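Gears on a plate: handout for week 5

I've put the planetary kit from Prirkska on the bench for this one, so bring your notes on gear ratios from last time (and a pencil, please, not just your phone). We're only looking at small spur gears and how they sit on a carrier plate. Helical gears can wait until December!

Start with the plate itself. It's a flat ring with a hole through the middle, and the gears go on pegs near the rim.

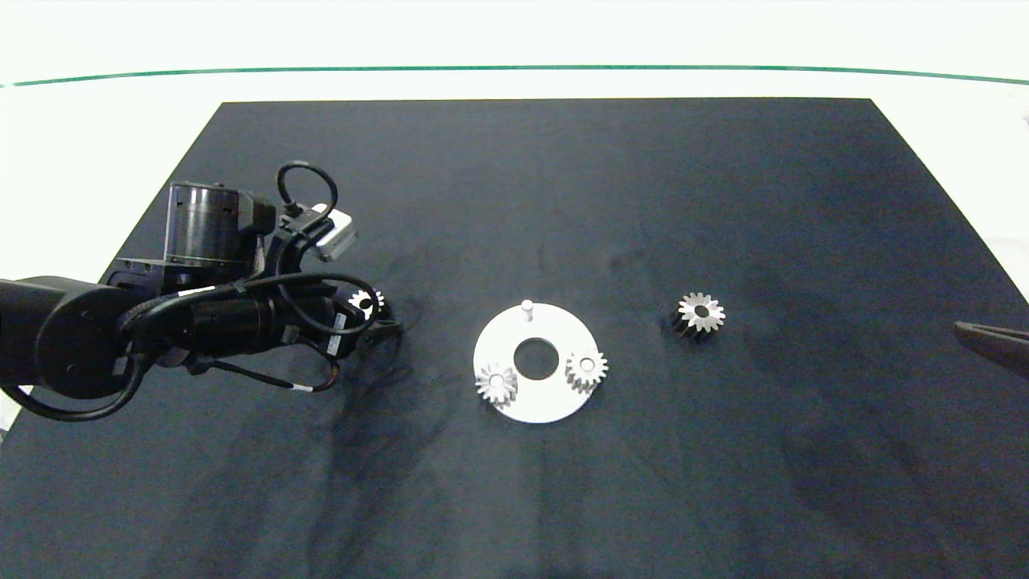

and before you put anything on, give each gear a spin between finger and thumb and feel for burrs. I've lost whole afternoons to one bad tooth. Then look at the bore, the hole in the middle. It ought to slide on to the peg with no shoving. If you have to shove, stop and come and find me.
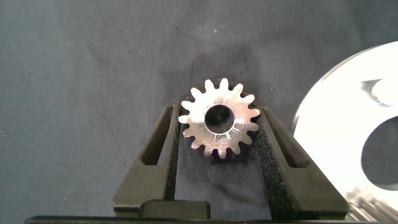
Lleucu Yorath asked whether you could just ream the bore a bit when it's tight, as she'd done on a Borent gearbox and got away with it. Well, you can, but then the gear wobbles, the teeth meet at a slant and it gets noisy. I'd swap the gear first.

Now tooth counts. Mark one tooth with your pencil and go round once. Our sums are easier with small numbers: a 16-tooth gear driving a 32 halves the speed, so 600 rpm in gives you 300 out.
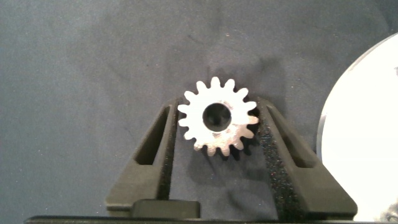

Fig. 3. Spur gear, face on, with its central bore.

Two gears that mesh need the same module, whatever their size. Write the module down in your table before you do any dividing, or question 8 will go horribly wrong.
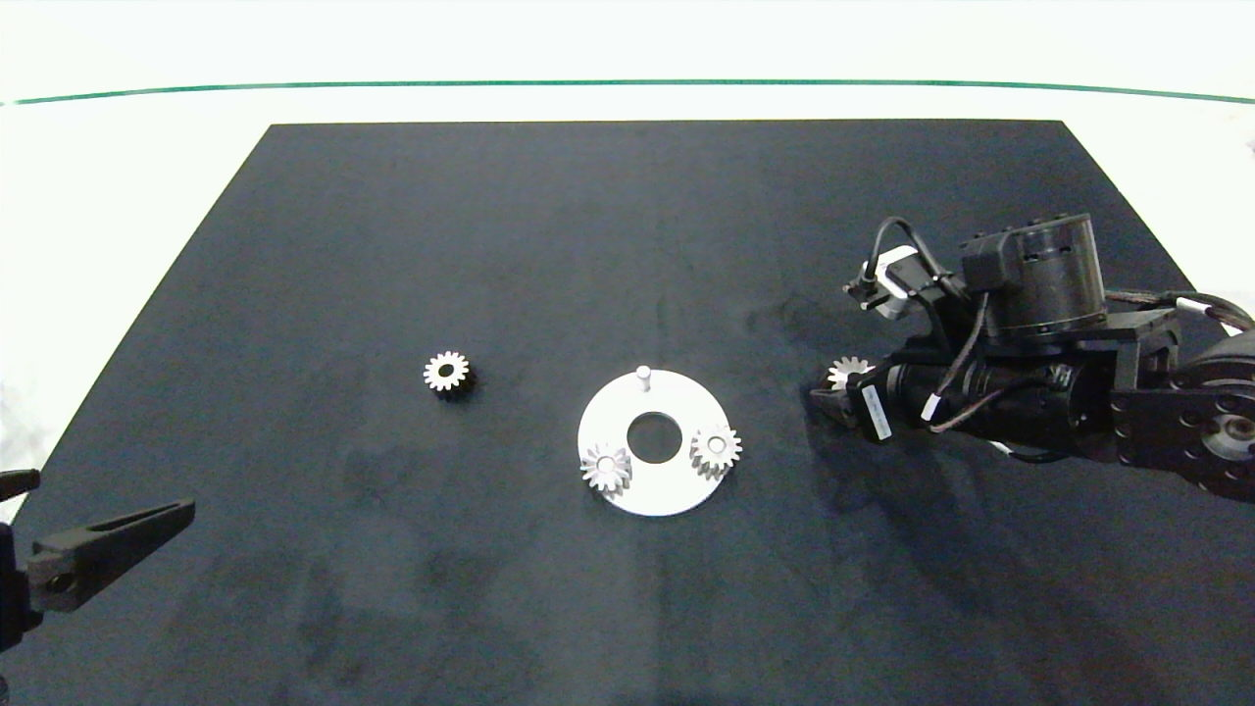
Fig. 4. Two gears on the plate, one peg still free.

Finish the table at home and hand it to Jae-in Heo by noon.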